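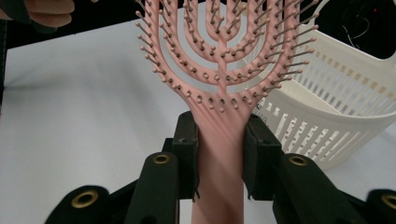
How I Compare Hand-Held Grippers Before Buying a Second Pair

Print this page | E-mail this page

I've been asked a few times how I decide whether a set of hand-held grippers is worth keeping, so I finally wrote the routine down. It takes an afternoon, it needs nothing fancy, and it has saved me from a couple of dumb purchases (my Vemton fingers, I'm looking at you). You'll want one gripper for each hand, a table you can clear off, and two household things that are hard to grab in different ways. I like a hairbrush and a little plastic basket.

Step 1. Weigh everything with the cable on.

Spec sheets love to leave the cable out. My Getside unit came to 830 grams with the cable clipped on, and you feel that in your wrist long before you feel it on a scale. Write the number on a piece of tape and stick it on the case. I promise you'll lose the notebook.

Step 2. Check the jaws against a plain handle.

Close the jaws on the handle of the brush, just under the head, and look at the contact from the side. Do both pads meet the plastic flat? If one pad only touches along an edge, the brush will swing the moment you tip it. Loosen the pad screws, squeeze gently, and tighten them again while the handle is still in there. Then try it with the brush upright and with it sideways -- those are two very different tests, and a cheap pair will often pass the first and flunk the second.

Step 3. Run the two-hand drill.

Put the basket toward the back of the table and the brush near the front. Start with both grippers open and hovering over the table, one per hand, elbows loose. Pick up the brush with your right, pass it to your left, drop it in the basket, fish it back out. I do 8 rounds with each pair before I let myself have an opinion. Go slow on the first ones! You're learning where the fingertips end, and that's different for every design.

Keep the cables on the outside of your arms. If they run between your hands you'll snag the basket handle sooner or later. 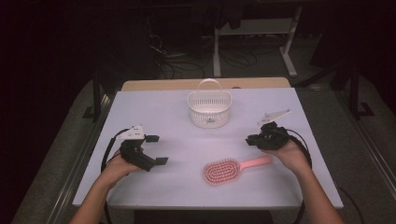
Eren wrote in to say that eight rounds is way too few, and that the worn spots on the pads only start to matter once you're tired and squeezing harder than you need to. Do twenty, Eren says, and swap which hand goes first halfway through. Fair enough! I tried it the long way with the Getside pair and my grip did get sloppy toward the end, so if you have the patience, go for the bigger number. I'd still do the eight first, so you can quit early on a pair that's plainly bad.

Step 4. Log the drops.

Nothing clever needed. I keep a sheet with one line per try: which gripper, which object, which way it was pointing, held or dropped. My sheet is up to 231 lines now and the pattern is pretty clear for my hands. Long angular fingers win on the brush handle and lose on the basket rim, where they tend to poke into the slots and hang up.

Step 5. Test the opening width.

Open the jaws all the way and bring them down over the bare part of the table, then

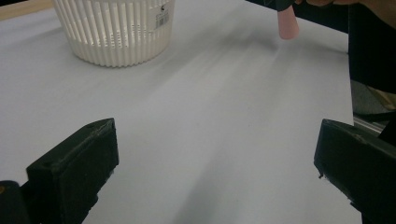 close them slowly and watch whether both fingers move at the same speed. A lazy finger pushes the object sideways before the other one gets there, and if you're recording from the wrist camera you'll see the object slide over every single time. On the Wikidon set I had to take the left finger off and clean the pivot before the two would match. It took 4 tries to get it right, mostly my fault for putting the washer back on the wrong side.

While you're at it, check what the wrist camera sees with the jaws open. You want both fingertips in view and a decent amount of table between them. If one tip is missing, tilt the camera mount a hair and go back to Step 2, and yes, I mean redo the whole thing -- a moved camera changes how you aim.

For now the Getside pair stays on my desk and the Vemton fingers are back in the drawer. I'm waiting on softer pads for the Wikidon set and will add those results when I've run them through the same drill.

Contact | Copyright 2023, all rights reserved | Back to top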